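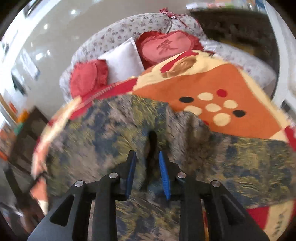
Support asked whether the dye transfer on the orange panel showed up before or after the first wash, and which cycle had been used.

Reply, May 19, 2023: After. Ticket 1465 covers the multicolored blanket only. The patterned throw in blue, green and mustard is a separate Zitthorpe order and has not been washed yet. Blanket went through on cold, low spin, 2 tablespoons of Wurus liquid. Line dried.

Checked so far:
Damp white cloth held on the orange for 5 minutes: faint pink on the cloth.
Same test on a cream spot: clean.
Same test on the red spot: strong pink.

Support: Source is the red. Soak in cool water with a color catcher sheet, 3 hours, then rinse until clear. Keep the throw off the blanket until the test comes back clean.

Status: waiting on second soak. Ticket stays open.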